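Brornari to open its robot simulation lab to visitors in July

Brornari will hold an open day at its simulation lab in July, giving local employers, teachers and members of the public a chance to see how two-armed robots are taught to handle everyday items before any of that work moves to real equipment.

Doors open at 10 a.m. and the last demonstration starts at 3:30 p.m. Admission is free, but places are limited to 500 and visitors are asked to register ahead of time.

The main demonstration covers a job that sounds simple and takes a good deal of preparation: picking items out of one container and moving them to a tray. Visitors will watch the task run in simulation on a large screen, with members of the lab team explaining each stage and taking questions as it goes. Runs that fail will be shown along with runs that succeed.

"People usually see robots in short clips where everything goes right," said Efthymia Karras, who leads the simulation group at Brornari. "We want them to see an ordinary working day. A hand comes in at the wrong angle, or it closes too early, and the team has to work out what happened. That is most of the job."

The software behind the demonstration is Moltis, which Brornari has been developing with its engineering partner Michailidis. Moltis builds tabletop settings in which objects, lighting and surface textures can be changed between runs. A control program that has only ever met one table tends to do badly on the next one, so the team varies the settings as widely as it can. Some 600 tabletop layouts are now in the library, and visitors will be able to ask for changes to one of them during the afternoon sessions and see the result on screen.

"It takes a few seconds to swap a tray or move a box," said Spyros Panagiotou of Michailidis. "Doing the same thing on a bench, with real arms, means stopping the equipment, resetting it and checking it again. We still do the bench work. We just get to it later, with fewer surprises."

The open day follows a smaller visit in the spring, when a group of 17 teachers from technical high schools spent a morning at the lab. Several asked whether their students could come, and the morning sessions in July have been planned with school groups in mind. A shorter version of the main talk will run at 11 a.m. for students aged 14 and up.

Wiremu Trevaskis, who manages outreach at Brornari, said the spring visit also changed how the demonstration will be presented.

"The teachers wanted to know who decides what the robot practices on, and how long it takes before a run is any good," Trevaskis said. "Those were better questions than the ones we had prepared for, so the talk now starts there."

Staff from Punine, a packing and distribution company that is considering the approach for its own sorting lines, will join a discussion at 2 p.m. on what employers should ask before bringing in automation. Thodoris Vasilakis will speak for the company. The discussion will cover training for current workers, safety checks and the kinds of items that are still better handled by people - soft packaging and tangled cords among them.

The lab is on the ground floor and is step-free throughout. Parking is available behind the building. Bags larger than a backpack should be left at the front desk. Photography is allowed in the demonstration room but not in the server area.

Registration is open through the Brornari website. School groups should contact the outreach office directly and give the number of students and accompanying adults.

Media contact: Panagiotis Gkikas, Brornari press office. Interviews with the simulation group can be arranged before or during the open day.

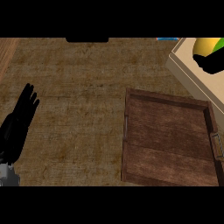 A simulated tabletop with an empty wooden tray and, at upper right, a cream-colored container. Image: Brornari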